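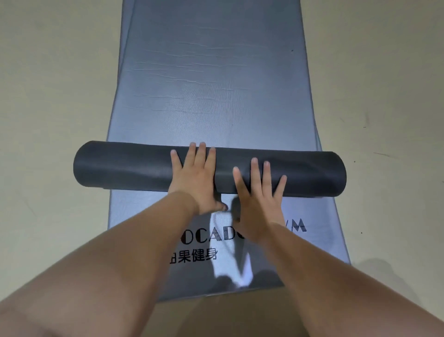

Ring Ready at Home is a 10-week conditioning course sold by Fornia Pro Wrestling, and it costs $60, a lot to ask for something that never puts you in a ring. I bought it after the promotion ran the same ad four times during one show. The ad has pyro and a steel cage in it. The course has a living room floor. An exercise mat with fine creases running across it, and a dark roll laid over the middle, is much closer to the mood of the first week than anything Fornia cut into that commercial, and I'd have been less annoyed if they'd said so up front.

The face of the whole thing is Soledad Moya, who held the Fornia women's title twice and now runs their developmental class. She's the best reason to buy it. Moya talks to the camera the way she cut promos, fast and a little irritated, and she doesn't pretend you'll be taking bookings by the summer. The trouble is that the sales page does pretend that. "Train like you're going on next" is the tagline. Going on next where? The parking lot?

You watch it on Weneo, the streaming service that carries Fornia's weekly show. Your $60 doesn't include Weneo. That's another $10 a month, and I found it out at the login screen with my sneakers already on. If you subscribe for the shows anyway, fine. If you don't, add it up before you click, and remember that a course lasting 10 weeks will bill you three times.

Weeks one through three are squats, planks, neck work and a lot of getting up off the floor. The getting up is good. Moya has four different ways of doing it and explains which one you'd use after a slam and which one makes you look like you're hunting for your glasses. I'd never thought about it, and I've watched wrestling since I was in grade school. She also has you do Hindu squats in sets, working toward a total of 100, and then says the number doesn't matter if your heels come up. Mine came up. She was right to be irritated.

Week four is supposed to be the big one, because the sales page promises "bumping fundamentals." What you get is tucking your chin and rocking backward from a squat. No falls. I understand the lawyers were in the room, and I wouldn't want a stranger flat-back bumping onto hardwood on my say-so either. But don't sell it as bumping. Any beginners' judo class will teach you a real breakfall with somebody standing there to correct you, and the first class is often free.

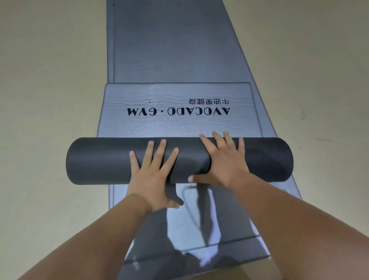 Photo: Fatima Ogunleye

Recovery gets a whole chapter, hosted by a guy in a Fornia polo whose name flashes by too fast to read. It's foam rolling, mostly, plus some stretching you've seen before. He says rolling "flushes the damage" out of your legs. I don't buy that, and he doesn't offer anything to back it up. It feels nice, I'll give him that, and I slept fine after it, but I sleep fine anyway.

The chapter also turns into a commercial. Every item in it is from Peltberg, Fornia's equipment sponsor, and there's a discount code on screen for most of the running time. I paid for this. I don't want a discount code sitting on top of the part where I'm trying to see where his elbow goes. I used the old roller I already owned and didn't notice any difference, though I have nothing to compare it to, so make of that what you will.

Weeks five through eight are the strongest stretch. The workouts get shorter and meaner. There's a blow-up drill where you run in place, drop, get up, cut a promo for one minute out loud, and go again. I felt like an idiot. I also couldn't finish a sentence by the third round, and it gave me a new respect for anybody who grabs a mic after a long main event. If they'd built the course around drills like that one I'd be writing a different review.

Then it falls off a cliff. Weeks nine and ten recycle earlier sessions with new music. The final video is Moya inviting you to a tryout camp at the Chareonsuk Center in July, fee not mentioned. I emailed to ask about the fee and got a link back to the sales page.

Some smaller gripes. The app forgets your place if you pause for long. Captions are missing from the recovery chapter. The printable schedule lists a rest day in week six that the videos skip right over. And the refund window closes after 14 days, well before you reach the part where the sessions start repeating.

Who's it for? A fan who already pays for Weneo, wants to get in better shape and would find a regular fitness app boring. You'll get a few good weeks out of it and some fun trivia about how the moves are put together. If you want to wrestle, put the money toward a trial session at a school with a ring and a trainer who has worked matches you can look up. Ask to watch a class first. A school that says no to that has told you plenty.

Rating: two and a half out of five, and most of that is Moya.

Update, Fri 5 May: Fornia has knocked the price down for new buyers and taken the cage out of the ad. "Bumping fundamentals" is still on the sales page. I've asked whether earlier customers get the difference back and will add the answer if one comes.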